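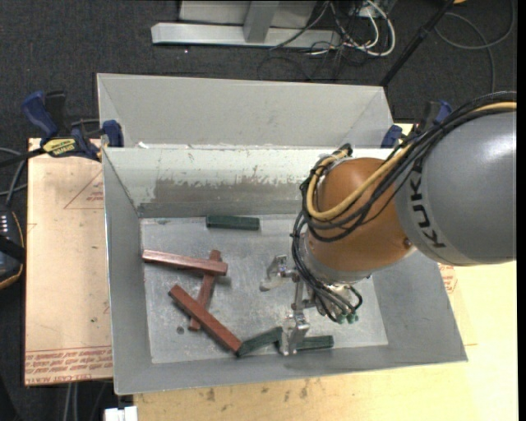

Moving from a rented flat to a house with a wood stove — what did you wish you'd known?

Last updated: 5th May

dullport_dee
Hello everyone, and thank you for having me! We get the keys to our first house in August, just outside Dullport, and it comes with an old wood stove in the living room. I grew up with radiators and my husband grew up with a grumpy boiler, so between us we know nothing at all. The seller says they went through one load of wood a winter, but he also said the roof was "fine," so I'm taking that gently. The living room and kitchen together are 800 square feet. Do I order wood now, or wait until we've moved in and can see where it should go?

hearthside50
Welcome, Dee, and congratulations! Order now, if the seller will let you stack it there early. I waited until the leaves were down my first year and ended up with wood that hissed at me all winter long. I must have gone through a whole newspaper every morning trying to keep it lit, and my poor wife wore her coat to breakfast. Ask for wood that was split last year, and knock two pieces together when it arrives — you want a clear knock and not a thud.

Grasso_Lane
I'm going to disagree a little with hearthside, with love. I wouldn't order anything before the chimney has been swept and looked at. We paid for a big load before we moved in and then found out the flue liner was cracked. The repair came to $1,637 and the wood sat there until the next year. It was lovely dry wood by then, I'll give it that!

hearthside50
Well, but it kept, didn't it? Wood under a roof only gets better. I'd still do both in the same week.

Grasso_Lane
It kept, yes, and so did a family of mice. I take your point, though. Sweep first, and if the news is good, phone for the wood that same afternoon.

Eugeniusz Witkowska
Good evening to all. I have heated with wood for 31 years, first in Bukent and now up the hill from it, and I would like to put in a word for the stacking. Keep it off the ground, on pallets or a couple of old rails, with the top covered and the sides open to the wind. My neighbor wraps his whole pile in a tarp like a birthday present and every spring he has mushrooms. I have told him, kindly, several times. Also, please keep a metal bucket with a lid for the ashes and stand it outside on stone, well away from the house. Ashes can stay hot for days.

pollyquilts
Seconding the ash bucket! And buy a carbon monoxide alarm before you buy anything pretty for the mantel. I did it the other way around and my sister has never let me forget it.

dullport_dee
You are all so kind, I've been reading these out loud over supper. I've booked a sweep, and the seller has agreed to let him in before closing. One more thing — my husband has his eye on a secondhand Hornard log splitter. Is that silly for people who have never owned an ax?

hearthside50
Not silly at all, my back says buy it.

Grasso_Lane
I'd get through one winter on split wood first. You may find you only light it on weekends, and then you've got a splitter taking up half the garage. But I know I'm outvoted on this forum.

Eugeniusz Witkowska
I am with Grasso_Lane on this one. Start with a good hatchet for kindling, and come back in the spring to tell us how the winter went.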